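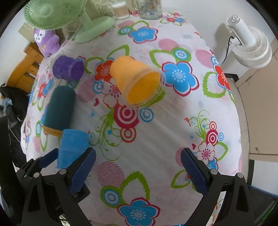 **Wostgate releases Kovard 9, with grasp planning for cups lying on their sides**

Wostgate has released Kovard 9, the new version of its planning software for two-finger grippers. It is available to all licence holders from May.

The main change is in how the planner deals with cups that have tipped over. Earlier versions looked for a rim facing upwards and often gave up without one. Kovard 9 works out which way the open end points, then picks an approach that leaves room for both fingers – even where two cups are touching.

Patterned tablecloths were the other common complaint. The perception module, Skosto, has been retrained on 1,609 recordings made with hand-held grippers on ordinary household tables. Printed flowers and rings are now far less likely to be marked as objects.

"Customers kept sending us logs from cluttered tables, so we started there," said Sneha Vashisht, head of planning at Wostgate. "Clear plastic is still hard, and we are working on it."

Existing settings files carry over. A 30-day trial can be requested from the Wostgate sales desk.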